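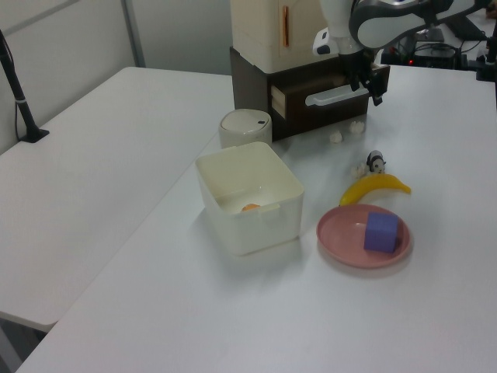 **Figure 3.** Tabletop setup with a drawer unit and an open bin.

### 4.2 How notice periods shaped the Covport claims

We had expected the larger claims to be the slow ones, and were a little surprised, going back through the Covport files, to find that timing mattered far more than size. Fakton, the main contractor, sent its delay notices late on the quay wall and promptly on the access road, and the road claims (small as they were) settled first. Pelupessy found much the same pattern at the Ngau terminal, where 900 of the 3000 letters he read dealt with notice and little else. We are grateful to Slamet Pelupessy for sharing his coding sheet, which we kept as it was apart from one added column for claims passed down to Kelevton, the dredging subcontractor.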